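Section 3. Preparing the countertop

Read this section before you unpack the Gridum storage blocks. The blocks sit directly on the counter, and most complaints about sliding or rocking come from a surface that was not cleaned first.

3.1 Clearing and cleaning

1. Move everything off the part of the counter you plan to use. Leave a clear strip along the front edge for food prep.
2. Wipe away crumbs with a dry cloth, then wash the surface with warm water and a little dish soap.
3. Rinse with a clean cloth and dry completely.

Caution: Do not use vinegar or lemon cleaners on natural stone. They can dull the finish.

Note: On speckled counters, crumbs and grit are easy to miss. Run your palm over the surface after drying – you will feel what you can't see. 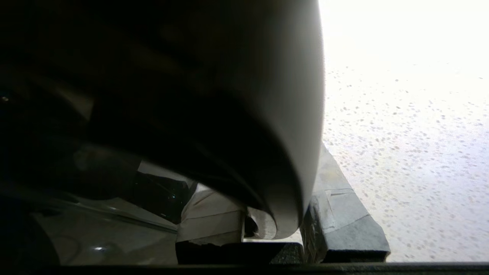
3.2 Placing the blocks

4. Set the heaviest block down first, with its base flat on the counter. Lower it straight down. Dragging it may scratch the surface.
5. Press lightly on each corner. If the block rocks, lift it and wipe underneath again.
6. Place the remaining blocks one at a time. Keep them away from the sink and the stove.
7. Write the contents on the labels once you are happy with the layout.

Caution: Do not stack blocks with sloping tops.

Note: If a block still rocks on a clean counter, the counter itself may be uneven. Try another spot, or order leveling pads (part 478) from Clikance.

3.3 Weekly care

Lift each block and wipe the counter beneath it. Let both dry before putting the block back.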